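# Can a nursing home limit visits to my father?

**Leonie Görtz**
Dec 6, 2018

My father is 97 and has been at Barrera, the care home on the Widport side of town, since July. Last week the front desk told me visits on his floor are now limited to 20 minutes because of a stomach bug going around. My brother was told no visits at all. Neither of us got anything in writing.

Dad has dementia and eats better when one of us sits with him. Twenty minutes doesn't cover a meal. I don't want to fight with the staff, who are mostly kind, but I'd like to know what they are allowed to do and who I should be talking to. I have his health care proxy. My brother doesn't.

**Pascal Oltmanns**

I went through this with my mother at a different home. A home can put limits in place during an outbreak, but the limits should have a stated reason and they should be reviewed. Ask for the written visiting policy and the date the current rule started. Ask the director of nursing, not the front desk. The desk often passes on whatever the last shift said, and that may be how you and your brother got two different answers.
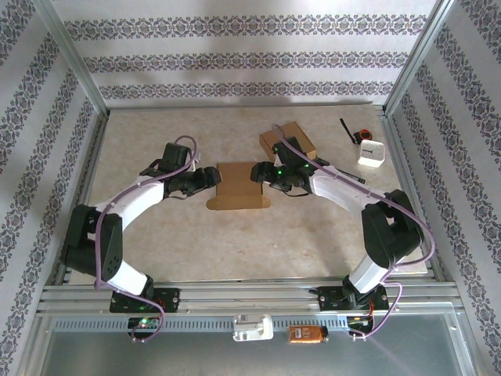
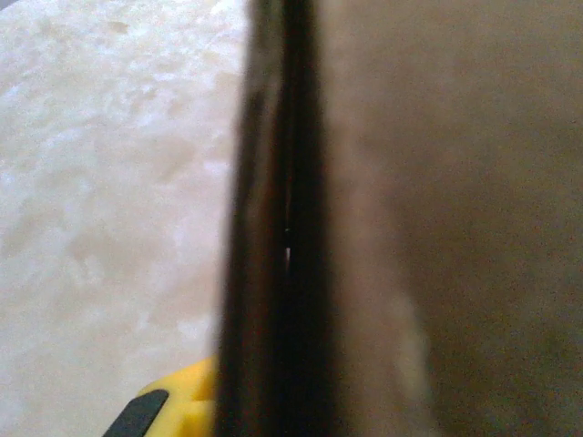 Bring a copy of the proxy and ask that it be put in his chart if it isn't there already. Then ask for a care plan meeting. If he eats better with family there, that belongs in the care plan, and it gives you a reason to request mealtime visits even while the rule is on. Ask if they have his weight from July and his weight now.

If you hear nothing after 7 days, call the long-term care ombudsman for your county. It's free. Ours called the home the same afternoon and we had set visiting hours after that.

Keep notes of who you spoke to and when.

**Maretti**

Agree with the ombudsman. My aunt's place did this for 2 weeks and then it went back to normal, so it may just pass. We had to wash hands at the door and wear a gown. Also try phoning at lunch, they can sometimes hold the phone for him. Not sure about the rules for your brother, I think it depends on the state.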